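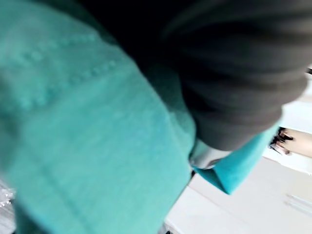 How many wash cycles before the shrinkage figure can be trusted? Three, provided the load weight is the same each time and the piece is dried flat before it is measured.

Notebook, June, started 8:40

Repeat of the cotton terry and brushed cotton shrinkage runs. The last set was thrown out because the marks were put on before conditioning, and the cloth relaxed overnight by more than the effect we were trying to measure. This time the pieces lay on the rack from yesterday afternoon and were marked this morning.

Marking. Indelible pen, fine tip, 100 mm between marks, in both warp and weft directions. Marks kept well away from the selvage. On terry the pen skips over the loops, so I went back to a tacked thread in a contrasting color, single stitch, knot on the reverse. Thread is polyester. Cotton thread would shrink along with the cloth and pull the mark out of place.

Wash. Program 2 on the Herkeck, 40 C, standard powder, no softener. Load made up with the old polyester ballast. The ballast has lost weight over the years and needed an extra piece to bring it up. I have written the new weight on the card inside the cabinet door. Please do not use the number penciled on the drum housing, it refers to the previous machine.

Spin. This is where I think the scatter came from in the spring. The Herkeck resets to its high spin speed whenever the door is opened between cycles, and the display does not show it until the spin begins. Half of the spring pieces probably got the high spin and half the low. No way to sort them now. From today the spin setting is entered again before every cycle and initialed on the sheet.

11:15 - first cycle out. Terry is skewed, visibly off square by hand and eye before any measurement. Pulled square by the corners, very lightly, and laid on the mesh. Otis Quintanilla prefers not to touch them at all before drying. I see the argument, but a skewed piece dries skewed and then the diagonal has to be corrected for, and we have never agreed on the correction. Left one terry piece untouched as a comparison.

Drying. Flat, mesh rack, fan off. The fan lifts the light pieces at one corner. Time to constant weight was longer than the method sheet allows for. The sheet was written for sheeting and plain weave and should have a separate line for pile fabrics. I will draft one.

Measurement. Steel rule for the flat weaves, read to half a millimeter. For pile fabrics, rule on the reverse side only, with the glass plate on top. Without the plate the loops hold the rule up and the reading depends on where the eye is. Same person reads all marks in a set.

First cycle results, before any averaging:

Brushed cotton, warp: 100 down to 97.5
Brushed cotton, weft: 100 down to 99
Terry, warp: 100 down to 94.5
Terry, weft: 100 down to 98
Terry untouched, warp: 100 down to 95, but the marks are no longer parallel and I do not put much weight on it

Warp much larger than weft in both, as expected for cloth finished under tension in the length direction. The Correa terry is worse than their data sheet gives. The sheet quotes a value after one wash and does not say how the piece was dried. If it was tumbled and then pressed, the press could have put some of the length back. Have written to ask.

Seams. Separate question, raised by the Fivatora job. Their hemmed pieces pucker along the stitching after the second wash, and they blame the cloth. I think the sewing thread and the cloth are moving by different amounts. Cut two strips from the same roll, one hemmed with their thread and one left raw, both going through with the main set. If the raw strip lies flat and the hemmed one gathers, the cloth is not at fault. Stitch tension on their machine is unknown. Ask for it before anyone drafts a reply.

Abrasion tester. Still tied up with the Pullness samples, now set for 2,000 rubs. Head 3 runs slightly slower than the others, so take its counter reading separately. The felt under that head is worn at the rim and a new one has been ordered. Do not swap in felt from another head partway through a run.

14:20 - second cycle started. Spin setting entered again, initialed.

Water hardness strip read 15 on the test kit scale, higher than the last entry. Softener cartridge may be near its end. Hardness should not change shrinkage much, but it changes the handle of terry, and the Correa people will want to feel the pieces. Cartridge to be replaced after this set is complete, not in the middle.

To do: draft the pile fabric line for the method sheet. Get stitch tension from Fivatora. Weigh the remaining ballast. Third cycle tomorrow morning, pieces to stay on the mesh overnight, fan off.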